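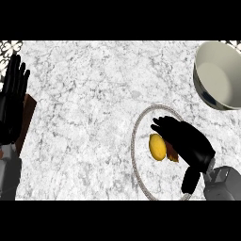 Our club's scoring sheet for the spring kitchen challenge gives 5 points for picking an item up off the plate and 80 for getting it into the bowl, and I'd like to register a complaint with whoever did that math. We're the simulation half of the Flulleck club, meaning the half without a budget. The task is clear the plate, both hands allowed, fruit first. You can see our right hand over the lemon with the brown thing right up against it, and that's my whole problem. Every grasp we plan for the lemon wants to put fingers where the brown thing is. The left hand is meanwhile off at the side with its fingers in the air like it has a question. We have until the end of April. Has anyone gotten a clean pick when two items are touching? Do you nudge first, or go in from above and hope?

posted by plate_tectonics

----

gravelpit wrote:

Nudge first. We ran Petrauskas (our planner, named after a bus stop) on the same task last year and wasted a month on top grasps. A lemon is the worst shape in the whole kit. Push down a hair off center and it leaves. Slide the side of the hand between the two, make a gap, then grasp. Costs you a few seconds and you get your sanity back.

----

ottmar_h wrote:

Disagree with gravelpit, as is tradition. A nudge is one more contact and every contact is a chance for the simulator to decide that physics is optional. I have watched a lemon leave a counter at a speed I would not want to explain to a parent. Take the brown item first. If it's flat it isn't going to roll, and once it's gone the lemon is just a lemon.

Ottmar Hellwig, mentor, Grinik team

----

plate_tectonics wrote:

The task says fruit first, Ottmar. I typed it in the post.

----

ottmar_h wrote:

So it does. Is the brown item definitely not fruit?

----

plate_tectonics wrote:

We've had this argument in person. Half the team says bread, half says cookie, and Raimonds says it's a slice of something and won't elaborate. The asset file is called item_b. No one has proposed fruit until now, so thank you for that.

----

merike_r wrote:

Before anybody nudges anything, what are you using for friction on the plate? The default in the student package is very low. We didn't touch ours for weeks and the whole plate went skating along with whatever we pushed. Our coach kept telling us our controller was bad. It was also bad, but that was a separate issue.

----

plate_tectonics wrote:

Default. I am going to go look at it and then I'm going to go lie down.

----

kitchen_sink_7 wrote:

Why aren't you using the left hand? It's a two-handed task. Put the left hand down on the far side of the lemon as a wall and squeeze from the right. Both sides blocked, nowhere to roll. I feel like I'm taking crazy pills reading this.

----

gravelpit wrote:

Two arms over one plate means collision checking between the arms, and that's where student projects go to die. We tried it. Our hands shook hands. They did not let go.

----

kitchen_sink_7 wrote:

So your collision margins were wrong. That isn't a reason for everybody else to drive with one arm.

----

gravelpit wrote:

It's a reason for anybody with a deadline in April.

----

halyna_d wrote:

I'm with kitchen_sink on this one, with a warning. We did the wall approach at Skadero and it works if the left hand gets there FIRST and then holds completely still. Don't try to move both at once. Write it as two separate steps, park the left, freeze it, then plan the right as if the left were furniture. Took our success rate from embarrassing to merely bad, then the friction fix merike mentioned got us the rest of the way.

Also check your thumb. On these hands the thumb starts out hanging low, and if you come in at a slant it reaches the plate before the fingers reach anything. We had 105 failed runs in our log and a depressing number of them were the thumb clipping the rim and stopping the arm dead. We blamed the lemon for all of it.

----

plate_tectonics wrote:

Well. Our thumb is hanging down right over the lower rim. I had been thinking of it as a stylistic choice.

Friction update: it was low. It was so low I thought the file was broken. Raised it and reran. The plate now stays where plates stay. The lemon still rolls, but slower, with what I'd call some regret.

----

ottmar_h wrote:

How many runs?

----

plate_tectonics wrote:

80 since dinner. Lemon in hand on 5 of them. One of those I'm counting even though it was held between two knuckles.

----

ottmar_h wrote:

Read the rulebook on knuckles before you count it. Povilas Butkienė judged our regional and she wants the item held for the full lift. She doesn't care with what, but she does care that it's not on its way out again.

----

gravelpit wrote:

Five out of 80 with one arm and no nudge. I rest my case.

----

kitchen_sink_7 wrote:

You rest your case on data from a method neither of us recommended?

----

gravelpit wrote:

Yes.

----

plate_tectonics wrote:

OK, I split the team to stop the shouting. Raimonds is doing nudge first. I'm doing halyna's parked left hand, with the thumb tucked before the approach. 320 runs each overnight on the school machine, which we are allowed to use as long as the fan noise doesn't reach the library. Loser has to write the documentation.

----

merike_r wrote:

Randomize the start positions or you'll both just be learning that one spot on the plate. And save your seeds. Please save your seeds.

----

plate_tectonics wrote:

Morning. The seeds were saved. Parked hand won, and not by a little. Raimonds wants it on record that his nudge worked fine and it was the grasp afterward that failed, to which I said that the grasp afterward is the task. He's opened a blank document titled "Documentation" and is looking at it.

Bad news is the bowl. It's up past the plate on the far right, and with the left hand parked the right arm has to swing out wide and then come back in. We drop the lemon on the swing more often than I'd like. New thread for that, probably.

----

halyna_d wrote:

Slow down the swing. And unpark the left hand before you start it, you don't need the wall once the thing's off the plate.

----

kitchen_sink_7 wrote:

Two arms. I'm just going to leave that here.

----

Comments (4)

tinwhistle: Came for help with a drone, read the whole thing. It's a cookie.

raimonds_k: Raimonds Kalniņš here. It is a slice. The documentation is at two pages.

bo_peep_bot: Where do you change the plate friction? Can't find it in the student package.

merike_r: @bo_peep_bot it's with the object properties, not the world settings. Everyone looks in the world settings.

Recent threads

Bowl placement: dropping item during long swing
Is anybody else's wrist joint drifting after a reset?
Grinik spring practice scores (please be nice)
Transparent plates and depth cameras, a support group
Need a second programmer before April, snacks provided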